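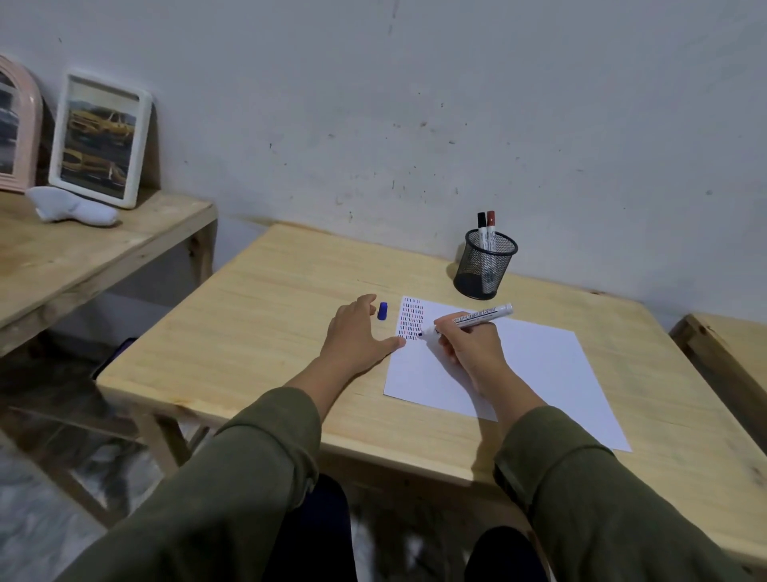

Mokgethi objected, when she read our first draft, that a tally on paper is only as good as the moment in which the stroke is made, and that a person who waits until evening will always write too few. We take this objection seriously, and it shaped the procedure in this section.

Figure 2. Tally marks in short vertical strokes, entered by marker on a plain white sheet.

4.2 Keeping the tally

Each household in Matlala received blank sheets and several markers. We gave no printed grid. In the July trial the grid had made people slow, and many strokes fell on the lines and could not be read later. On a blank sheet most writers began in the upper left corner and made their own rows, as in Figure 2, where the strokes are mainly dark blue and black and a few are red. We did not give a meaning to color. When a household used one, it was asked to explain it to us at collection.

In total 331 sheets came back, with 3,392 strokes. Two of us (Engelbrecht and Cardoso) read every sheet separately. They disagreed on 7 sheets, in all cases where the strokes stood so close that two could be taken for one. These sheets were read again together and an agreed number was entered.

A sheet with more than 100 strokes was rare, and we did not treat it differently. The strokes on such sheets become shorter toward the bottom, but they remain readable.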